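We use cookies to keep you logged in and to remember which threads you have read. Accept | Manage

Student Builds > Manipulation > Tabletop class project, hand-held gripper, many regrets

gritty_gearbox
Posting for my half of a two-person team. The class is the spring manipulation lab, the project is named Lavodach (we lost a vote), and the assignment is to teach an arm to tidy a tabletop using demonstrations we record ourselves with a hand-held gripper. You walk up, you pick the thing up, you put it where it goes, you do it again until your wrist files a complaint.

We have 325 demos. The policy trained on them is very good at approaching objects and then losing interest. It hovers over the target like somebody deciding whether they need a second donut.

Questions:
Is 325 just too few, or are ours bad?
Does it matter that my partner and I hold the gripper differently? I come in flat. My partner comes in from above like a seagull.

Demo is graded, so I would enjoy answers before it happens.

torque_wrench_ted
Both. Next.

Okay, more helpfully: 325 is plenty for one task if they're consistent. How many tasks did you spread them over?

gritty_gearbox
Let's say "several" and move on.

torque_wrench_ted
Ah.

pidov_survivor
Did the Pidov project in this same class last year, so I come with scars. The hovering thing was our whole March. In our case the gripper width was logged late compared to the video, so the model learned that fingers close some time after you've left. Check your timestamps before you touch the data. It took us two weeks to think of it and an afternoon to fix.

Also post a picture of the setup, people here can't help themselves.

gritty_gearbox
Timestamps are on the list. Picture, since you ask. It's from a practice run, gripper side:

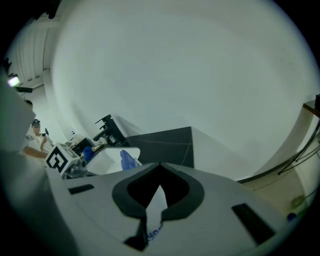

Lavodach bench during practice, marker box on the table

Yes, there is stuff on the table. The stuff is the assignment.

pidov_survivor
Good, you have a fiducial on the box. Is that the only one you use for localizing? If the gripper swings up like it has there, I wouldn't bet on the marker staying in view for a whole demo, and big pale surfaces are terrible for tracking. There's nothing to grab onto. Half that view is blank.

Go through your runs and look for ones where the path jumps. I'd bet a sandwich that some do.

mild_oscillation
Going to disagree with the seagull concern. Different grasp styles are fine, even good. If everyone comes in at the same angle, you get a robot that knows one angle. Our club (Estance, we do the tabletop category at the regional) mixes operators on purpose.

torque_wrench_ted
Mixing operators is fine when you have thousands of demos. With 325 over "several" tasks it's a coin flip per grasp. The model averages flat and seagull and you get hovering at forty-five degrees, contemplating life.

mild_oscillation
Depends entirely on the policy. A plain regression one, sure, it averages. Anything that can hold on to more than one way of doing it won't. Which are you using, OP?

gritty_gearbox
The one from the class starter code. I have read the config file and understood the comments.

torque_wrench_ted
The starter code is the averaging kind unless they changed it. I rest my case.

mild_oscillation
You rest your case on the instructor's defaults. Fine. I'd still swap the policy before throwing out half the data.

torque_wrench_ted
And I'd still throw out half the data before debugging a new policy the week of a demo. We can both be right, but only one of us gets to sleep.

quiet_servo
Lurker, teaching assistant at a different school, so none of this is official anywhere. A few things I tell every team:

Pick one task for the graded demo. The one you have the most clean runs of, even if it's boring.
Start every recording with the gripper pointed at the workspace and hold it still for 2 seconds.
Replay a demo on the real arm before training on anything. If the replay misses the object, the data is wrong and no policy will save you.
Keep the blue things apart when you record. I can make out more than one blue item in your photo, and if your target is blue as well, you're giving the poor model a riddle.

gritty_gearbox
The target is blue as well.

quiet_servo
Of course it is.

tieu_team_b
Tiêu here, two benches down in the same class. Can confirm the seagull. We've seen it work and it's kind of majestic.

Our numbers are worse than yours, so take this lightly, but we got rid of the hover by trimming the ends of the demos. We had a habit of pausing before each grasp to line things up, and the robot picked up the pausing beautifully. Best thing it ever learned.

gritty_gearbox
Oh no. We pause. We pause a LOT. My partner says "okay" out loud first.

pidov_survivor
Be glad you don't train on audio.

gritty_gearbox
Update, 28 March 2025. Replayed a demo on the arm like quiet_servo said. It missed, by a hand's width, with confidence. Timestamps were off (thank you pidov_survivor) and a bunch of runs do jump in the middle (you may collect the sandwich). Fixed the offset, tossed the jumpy runs, cut the pauses, picked one task.

It now closes on the object. Then it lifts it, and then it holds it there. Forever, as far as we've had the patience to check.

torque_wrench_ted
Did you trim the ends or did you trim the ends?

gritty_gearbox
I'm being told by the seagull that the script cut off the release.

tieu_team_b
Which script?

gritty_gearbox
The one you sent us.

tieu_team_b
Pull the newer one. Sorry. Ours is still holding a sponge.

mild_oscillation
So nobody's going to try the other policy?

torque_wrench_ted
After the demo. Let them have their sponge first.

14 people found this thread helpful | 2 shares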